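Friday, May. Fruit bench, afternoon.

Second round of the ripening comparison, also known as the week everyone suddenly has a reason to walk through the prep room. Started with 14 pieces, same delivery, half in paper bags and half left out. Still have all 14, which beats round one, when Malachy Hegarty ate a control and logged it as "sample loss."

Total mass at start 2,010 g. I weighed the bagged lot first, then the open lot, then the bagged lot again after finding a stem under the scale pan. Both readings are in the Grivness sheet, second tab. Use the later one. The earlier one is there as a monument.

Peaches are behaving. The bagged ones give a little near the stem and smell like peaches. The open ones smell like the cardboard they came in. Ye-rin's squeeze scale runs from 1 (baseball) to 5 (regret), and I have nothing above a 3 so far. Mirela scored the same fruit blind and we disagreed on two, each by one point. She says my thumbs are pessimistic.

White tray is still at Zolotside with Colm, so the good plate got drafted. Green glass, gold rim, scalloped edge, somebody's wedding present by the look of it. Terrible choice for color work: the glass throws glare and I'd swear it tints the underside of anything pale. Fine for handling and surface notes.

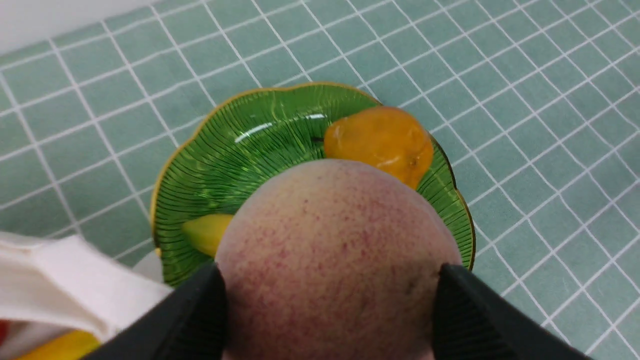
Peach and the small orange fruit, green plate. Dark mark on the peach at right, above the finger.

Logged the mark as "blemish, small" and left it there. Ehsan wants a category for each kind of blemish. Ehsan can come down and do the categories. Freckling on this one is heavier toward the lower half, so I've added a line for it on the form, between skin color and fuzz.

The orange one remains a problem of vocabulary. I wrote apricot, Mirela crossed it out and wrote loquat, and the delivery slip says "mixed stone, asst." Skin smooth and glossy, slightly wrinkled, a small brownish spot toward one end. Down as "orange, small" until somebody cuts it open, which is not happening before Monday's weights.

To do:
get the white tray back from Colm
wash the plate by hand, NOT in the machine, gold rim
new paper bags, the last ones smell of onion
ask Ye-rin if 2.5 is allowed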